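## 3. Planning and budgeting for a two-arm cell

Work through this section before you ask Zarkell for a quote. The quote form follows the same order, and a form with blanks in it goes back to you.

### 3.1 Choose the mounting

1. Decide between floor pedestals and an overhead frame. Both take the same pair of arms.
2. For an overhead frame, measure from the finished floor to the lowest pipe, duct or light fixture over the table.
3. Write down where every ceiling fixture sits in relation to the table. The installer needs this on paper before the first visit.
4. Mark the windows on the same drawing. Glare on a varnished table can upset the cameras, and blinds are cheaper before the cell goes in than after.

**Note:** The overhead frame is a separate line on the quote. The Grandard frame kit includes posts, crossbars and floor anchors. It does not include camera brackets.

### 3.2 List the small items

Most first budgets cover the arms and the controller and stop there. Add the following under "Cell accessories":

- one gripper per arm, plus one spare set of fingers
- cable wrap for each arm
- cameras and brackets
- a desk and monitor for the operator, placed within sight of the table
- bins, baskets and test blocks

Bins and blocks cost very little, but buy them early and keep to one style. A sorting task set up with one kind of basket has to be checked again when the basket changes.

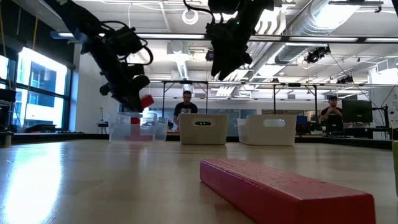 Elias Chidiac wrote to us after the last edition that his shop had budgeted for the arms to the dollar and then waited on a purchase order for baskets. He asked that we give accessories their own cost line, with its own approval, and the quote form now has one. He also suggested ordering a second set of test blocks with the first - his wore at the corners and the supplier had changed the paint by the time he reordered.

### 3.3 Fill in the budget sheet

1. Enter the arms, controller and frame from the Zarkell price list.
2. Enter accessories at 2000 dollars for a first cell. Change the figure once you have your own list from 3.2.
3. Enter the yearly software license, 833 dollars per cell. It is billed in February whatever month you start.
4. Enter freight and installation. Boutros and Flasto both install Grandard frames. Get a price from each.
5. Add 15 percent for changes on site.
6. Leave operator hours off this sheet. They go on the staffing sheet in section 4.

**Caution:** Do not order the frame until the building owner has approved the anchor points in writing. Frames are cut to size and cannot be returned.

### 3.4 Book the installation

1. Send the signed quote and the ceiling drawing together.
2. Allow 14 working days between frame delivery and arm delivery.
3. Keep the floor space clear from the Monday of installation week. Installers charge for waiting time.
4. Confirm that the table is on site before the arms arrive. The arms are set to the table height, and a later change means a second visit at the full call-out rate.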